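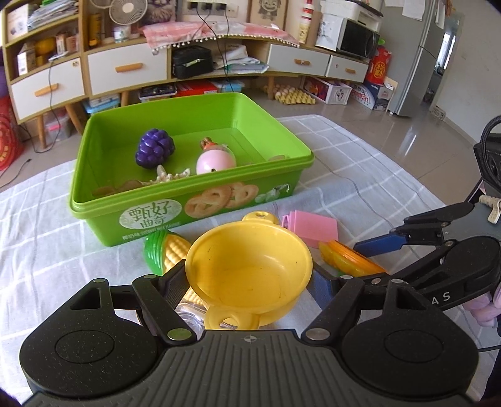 Shop > Hand-held grippers > Good practice packs > Two-Gripper Table Pack

Two-Gripper Table Pack – rules cards, mats and tags for hand-held gripper work

From Ititach. Revision 7 of the cards. Replaces the December set, please bin the old ones.

For teams working two hand-held grippers over one table. Toy food, bottles, tins, that kind of job. One operator or two, the cards cover both. Not for powered arms on a base – see the Dendetti cell pack for those, different hazards, different paperwork.

What's in the box

11 rule cards, wipe clean, letter size
2 table mats, gray grid on white
200 object tags, peel-off
1 log pad
1 cable clip set (fits the coiled cables on most hand-helds, check yours before ordering)

Gripper not included. We get asked a lot.

The rules in short

Full wording is on the cards. Short version so you know what you're buying.

Cover the table. White or near white, with a grid if you can. Flat, no folds under the work. Tape the corners.

Fingers checked before each session. Pivot screws snug, not overtight. Pads clean. If a finger wobbles, stop and swap it. Don't tape it.

Grip on the body of the thing where you can. Handles and loops are fine for light plastic, but write it in the log as a handle grip. Mixed grips with no note are the number one reason a session gets thrown out at review.

One gripper moves into a container at a time. The other one waits outside the rim. Applies to tins, bowls, baskets, all of it. Two sets of fingers in one tin is how pads get torn.

Cables to the outside. Coil stays off the tabletop and away from the other operator's side. Clip it if it swings.

Loose stuff goes away. Bead strings, ribbon, fabric with long trim – either it's an object on the list or it's off the table. Strings find pivot joints, every time. If a string is on the list it gets its own card (card 9) and a slower approach.

Toys only means toys only. If the list says play food, no real food on the work table, and keep real food well back from the table edge. Shared kitchens and living rooms are okay under these rules. Just mark the working area and stick to it.

Clear plastic gets a tag. Bottles especially, they vanish against a white cover when people look back at the session later.

Fingers means yours too. Keep your free hand out of the closing space. Hand-helds feel harmless becuase you're the one squeezing. Still pinches.

Background can stay as it is. Don't rearrange furniture between takes. If something has to move, start a new log page.

Last one, stop word. Pick it before you start, either operator can use it, both grippers open and lift. No debate about it till after.

Reading the log pad

One line per pick. Object, which gripper, body or handle, in or out of container, drop yes/no. Drops are fine, just log them. A page with no drops at all gets a second look from us if you're on the review plan – people forget to write them down.

Fit and compatability

Cards aren't tied to one make. Written for two-finger grippers with pivoting fingers, padded or bare. Tested with the Tekis hand-held and the older Paquette one. Three-finger tools – cards 3 and 4 won't make sense, the rest will. Mats fit most folding tables, can be butted together for a long one. Trim with scissors, edges don't fray.

Tags leave no residue on hard plastic. On fabric toys they fall off after a day or so, use thread.

Is this a standard?

No. House rules, written up properly so other teams can use them. They sit under whatever your site already requires. Where your own safety people say something stricter, theirs wins. Print space on the back of every card for local additions.

Ordering

Single pack or case of 7. Refills for tags and log pads sold seperately. Cards can be had on their own if you've already got mats.

Orders placed by 22nd March ship with the revision 7 cards and a free spare log pad. After that, same cards, no pad.

Returns okay if the cards are still in the wrap. Mats can't come back once trimmed.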